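22 July 2025

Back at the cottage in Plorcombe with my feet up and a pot of tea going, and I want to get the whole of today down before it runs together with yesterday, which it is already starting to do. I always mean to write these up on the bus and I always end up looking out of the window instead.

We went to Sturstead, finally! I have wanted to go ever since we first booked in April, when I read that there was an old harbour and a sea wall you could walk on and a customs house they had opened up to visitors, and I think I must have gone on about it rather a lot because everyone was very patient with me at breakfast. The number 7 bus goes from the top of the hill by the chapel (a stiff climb before nine in the morning, I can tell you) and it takes the coast road nearly all the way, in and out of every little cove, with the hedges brushing the windows on the one side and a great deal of blue on the other. I had the blue side. I shall try for it again on Thursday's trip, or whichever day we settle on, if the weather holds.

The harbour is smaller than I had pictured and much nicer for it. There were some fishing boats in, and a man mending a net who wished us good morning, and the water was so clear at the steps that you could see right down to the weed. We walked the wall to the very end and back. There is a tablet set into the stone there saying it was finished in 1666 or perhaps just 666 feet long, I could not make head or tail of the lettering, and when I asked in the customs house the lady told me it was the length and that people muddle it all the time, so I felt better.

The customs house itself I could have stayed in until they locked up. Downstairs it is all scales and barrels and ledgers, and upstairs there is a long room with a window at each end where the clerks used to sit and watch for ships. One of the ledgers is open under glass at a page for wine and oranges, entry number 2771, in the most beautiful sloping hand, and I stood there thinking about whoever wrote it and whether he got to eat one of the oranges. I bought two postcards and a tea towel. I do not need a tea towel.

Lunch was at a place called Lenz on the corner of the quay, which I had been a bit doubtful of from the outside, but we had crab on brown bread with a wedge of lemon and a dish of new potatoes, and it was as good as anything I have eaten this year. We sat on a long time. The others had ice cream after and I had a second coffee and then a good half of somebody's ice cream.

In the afternoon three of us took the little ferry over to Otent, where there is really only a beach and a ruined battery on the headland, with 125 steps up to it cut in the rock (it says so on a board at the bottom, I suppose to give you fair warning). I went up slowly with several stops to admire the view, and the view did deserve it. Swallows everywhere. Two of the old guns are still up there pointing out to sea, quite warm to lean on, and you can see back across to Sturstead and all the roofs. I took off my shoes on the beach after that and paddled, and the water was cold enough to make me squeal, and then after a minute it was lovely.

We very nearly missed the last bus but one, and had to trot along the quay with our bags bumping. My nose has caught the sun and I have sand in both pockets of my good cardigan.

Supper was just eggs and the rest of the tomatoes, since no one could face the hill down to the shop and up again.

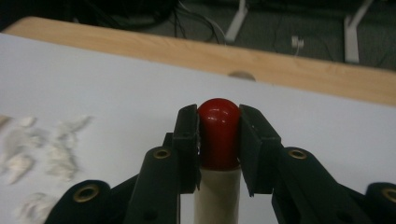
Must remember to ring home in the morning about the watering, and to look up the tide times before we decide about walking round to the far cove, as I should hate to have to come back over the cliff in these sandals. Early night now, I think, with the window open.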